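Vosow P4 Projector Review: Four Months of Community Screenings

By Bogumił Chmielewska

The Vosow P4 is a portable laser projector sold to film societies, small festivals and schools. It takes the place of the older P3, which we used for two seasons at the Skunddale short film program. I bought the P4 at full price in July and have run it at every screening we have held since then, mostly in a hall with 162 seats and twice outdoors.

Image quality

Rated output is 3000 lumens. On our screen, which is matte white and slightly wider than the stage opening, that is enough for a dark hall and marginal for a hall with the side curtains open. Color out of the box leans blue. The Cinema preset corrects most of this, and a small cut to the blue gain takes care of the rest. Black level is average for the class. Night scenes in older transfers lose some shadow detail, and letterbox bars are visible as dark gray.

Motion is where the P4 improves on the P3. It accepts a 24 frame signal and shows it at an even cadence, so slow pans no longer stutter. Motion smoothing is on by default in every preset except Cinema. Turn it off before the audience comes in, as the menu covers a third of the screen.

Subtitles are sharp at the center and slightly soft at the lower corners. Refocusing for the corners costs some sharpness in the middle. I set focus on a line of subtitle text and leave it.

Inputs and playback

There are two HDMI ports, one USB port and a network jack. The built-in player reads common file types but ignores subtitle files saved separately from the film. For a program of subtitled shorts this rules it out. We play from a laptop running Jorneleo, a playlist program that holds a black screen between titles, and the projector has kept its connection through every gap. The P3 used to drop to a blue logo after a long pause.

Switching between the two HDMI ports takes four seconds. For a Q&A slide on the second port this is acceptable. For anything tighter, use an external switcher.

Noise and heat

The fan is audible in the first two rows during quiet passages. Eco mode lowers the noise and the brightness together, and the drop in brightness is easy to see. Exhaust leaves from the left side, so the projector should not be placed with that side against a wall. It has not shut down from heat, including on a warm Sunday when we ran two features and a block of shorts with one break.

Setup

The zoom range is short. In our hall the projector has to sit between rows eight and nine, which costs us two seats. Vertical keystone correction works, but it softens fine detail, and leveling the unit by its feet gives a better picture. The feet are the weakest part of the design – the threads are plastic, and the rear left one already slips.

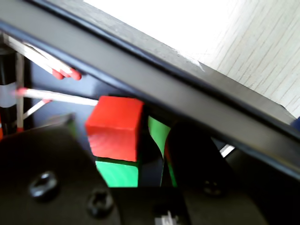
I now use a Mazurek tilt plate under the unit and leave the feet fully retracted. It adds weight to the carrying case but holds its angle through a full evening. Check that the bolt pattern matches before ordering, as the P3 and P4 are different.

The remote works from the back of the hall. It has no backlight, and the power and source buttons sit side by side at the same size. I put a strip of tape over the power button after one unplanned intermission.

Reliability

One fault so far. After a firmware update the network control page stopped loading, and a factory reset brought it back. The reset also erased the picture settings, so write those down first. Support replied to my email after 13 days, by which time the problem was fixed.

Verdict

For a hall of our size the P4 is a sound purchase if you already own a playback laptop and a stable stand. The 24 frame handling alone justifies the upgrade for anyone showing features. Groups that screen mainly in daylight, or that need a long throw from a booth, should look at a brighter model with interchangeable lenses. P3 owners who show mostly video shorts can wait.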